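Tue 23 January
Finishes workshop, Kovdale building

Entry concerns the shellac trials for the Jenkins chair order. Work on the oil samples is recorded separately.

Six test boards were prepared from the same walnut plank and sanded to the usual grade. Four received the Cudutow flakes and two received the Pumard flakes, both dissolved overnight in alcohol and strained through cloth. The Pumard mixture left more residue in the strainer than expected - the jar may have been stored too long. A fresh jar should be opened before any comparison is reported to the client.

Coats were applied with a pad, not a brush. Five coats were planned for each board. Board 4 was stopped after the third coat, as a dull patch had formed near one end. It was rubbed back with 300 grit paper and set aside until morning.

The Cudutow boards have the warmer color. The difference is slight under the ceiling lights and clearer beside the window. 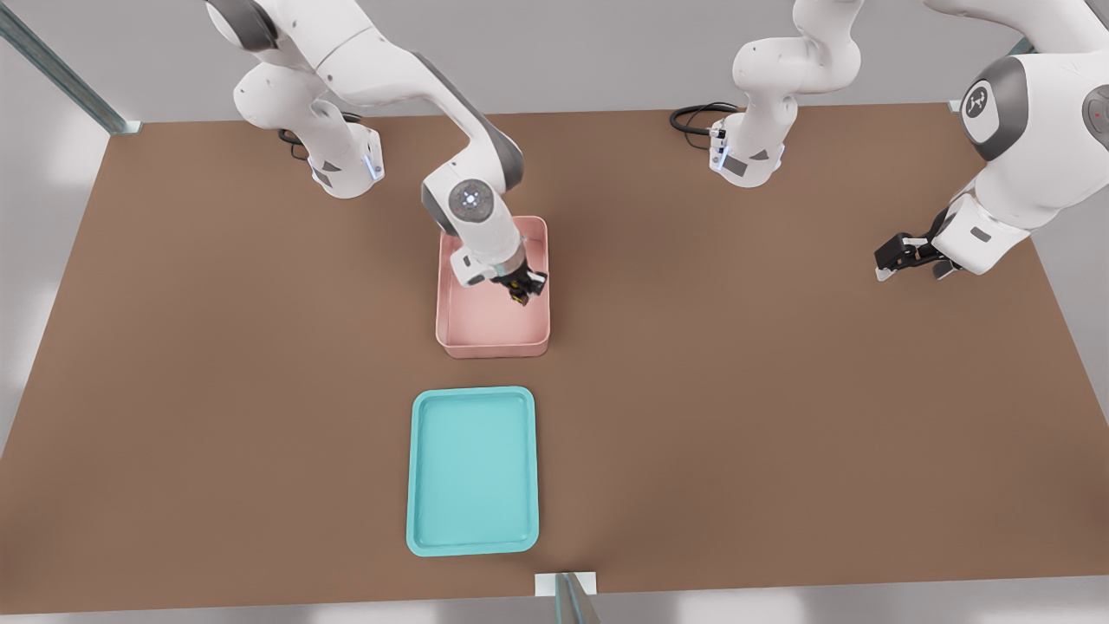
Remaining shellac has been labeled with today's date and placed in the cool cabinet. Colleagues are asked not to use it for the stools. Water ring tests will begin once the boards have hardened fully, and the results are due to the client in March.

Still to order: alcohol, pad cloth, lint-free wipes.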